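Folding for a living

A day's work in the Wumidus project starts at whichever bed is free. Vanderleia Rocha lays out a piece of clothing, picks up a gripper in each hand and folds it. Then she shakes it out and folds it again, starting from a different corner.

Rocha is one of 17 people paid by Gomano, a small firm in Furau, to record household chores for a learning system. By the end of May they had handed in 841 folds. The contract asks for 700 more, most of them knitwear.

Knitwear is where the system does worst. A cotton shirt holds a crease, but a sweater sags and stretches, and the sleeves go wherever they like.
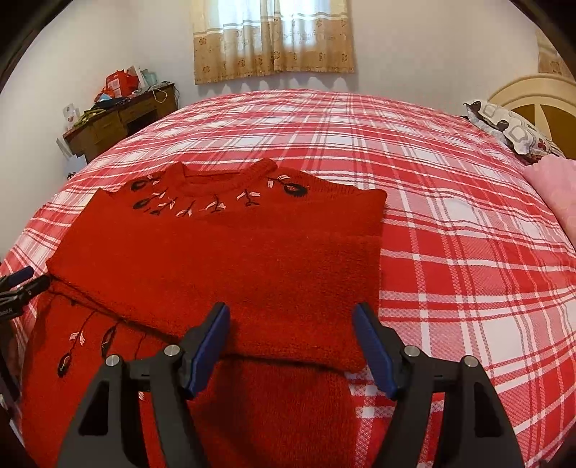
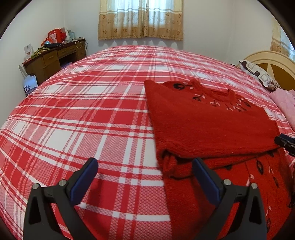
A red sweater on a plaid bedspread, worked with hand-held grippers.

Rocha used to press uniforms at a hotel, and she says the hardest part was giving up her fingertips. "With my hands I feel how thick the fold is," she says. "With these I have to look." Her first sweater took so long that she put it down and made coffee.

The firm wants different homes, different light and different people. It also keeps the bad attempts. If a sleeve slips out and she goes back for it, the recording stays in, and Peixoto, the team that trains the model, marks the moment she corrected it.

Pay is by the hour, after complaints that paying by the fold made people rush. Sessions last 2 hours at most. Wrists get sore before that, Rocha says, and on Tuesday she is due to start on towels.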